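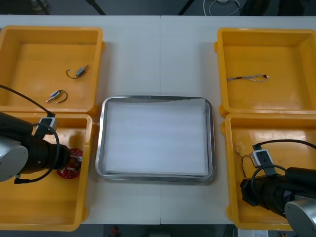 Sorting Small Parts at the Bench: Speaker Notes

By Nazmiye Taşdemir
Sunday, March 21, 2021
4 comments
2 shares

Opening

Good morning, and thank you to Aydoğan for the use of the hall. My subject is the arrangement of small electronic parts on a work table before assembly or repair begins. I will speak about bins, the central tray, loose leads and labels, and I will leave time for questions before the break.

Members who attended the February session will remember that Hamish Ruawai spoke about storage on shelves. These notes take up where he stopped, at the point where parts leave the shelf and come to the table.

The layout

The layout we teach at Tasik uses four bins and one tray. The bins are yellow plastic, placed two on the left and two on the right. The tray is stainless steel and stands in the center, within equal reach of both sides. The table top is white.

We arrived at this layout after trying several others. In the first version the bins stood in a single row along the back, and staff had to lean over the tray to reach them. Erdal Canpolat proposed dividing them into pairs, and the change was adopted at all of our benches.

(Pause. Ask how many in the room use a single row at present.)

Color has been a matter of some discussion. Gray bins are cheaper to replace. Yellow was retained on the ground that dark leads and dark connectors are easy to find against it. A short piece of black wire in a gray bin can be missed at the end of a shift.

What goes in a bin

A bin should hold few items. In our layout one bin may contain only two components with their wire leads, for instance a small gray block and a small cylindrical part. Another may hold a single wire harness and nothing else. Visitors often remark that this wastes space. Our position is that space on a table is less costly than time spent separating parts that have caught on one another.

Circuit boards are placed flat. A board should never be stacked on another board, and it should never share a bin with hardware such as screws or washers.

A harness should be stretched across the bin, with its connectors at the two sides. Coiling is acceptable on the shelf. On the table it hides the connectors, and the person at the bench must then handle the whole length to find the correct end.

Parts with exposed pins deserve particular care. Staff are asked to lift them by the body. Pins bent in a bin are seldom noticed until the part is fitted, and by then the fault is usually blamed on the supplier.

(Serpil Ağca will pass the sample harness along the rows. Please return it to the front.)

The tray

The steel tray has a raised rim and is lined with a flat white sheet. It serves as the place where parts from different bins are brought together. The tray should be clear at the start of each task, and it should be cleared again before the next one begins.

The sheet is cut to cover nearly the whole floor of the tray. Corners have a tendency to lift. A raised corner can catch a fine lead, and staff should press it down or change the sheet. Sheets are ordered in packs of 100, and there is no need to be sparing with them.

We are frequently asked whether the tray could be replaced by a fifth bin. We advise against it. The sides of a bin obstruct the hand when two parts must be laid next to each other, and the low rim of the tray does not.

The table

Where two tables are joined, the joint should be level. At Putico, where we advised on the fitting of a new workroom, one section stood slightly higher than the other and the bins rocked. The legs were adjusted the same afternoon. Please inspect the seam before setting out the bins, and again after the tables have been moved for cleaning.

Labels

Labels belong on the front face of the bin, at the same height on each one. Handwritten labels are permitted for one day only. Nikola Tomić maintains the printed set, which now runs to 495 part names, and he will supply a copy to any member on request.

(If time is short, omit the next paragraph.)

A brief word on spelling. The list was first prepared from several older lists, and the same connector appeared under different names. The duplicates have been removed. Members who still hold the earlier printing should discard it.

Questions received in advance

Troltura has asked whether the layout suits left-handed staff. It does, as the pairs may be exchanged without other changes, provided that the labels move with the bins.

A second question concerned lids. We do not use them on the table. They are kept for transport and stored beneath the bench.

Nikola Tomić will take questions on the part list at the side table during the break. The next session begins in this room directly afterward, and members are asked to leave their chairs in place.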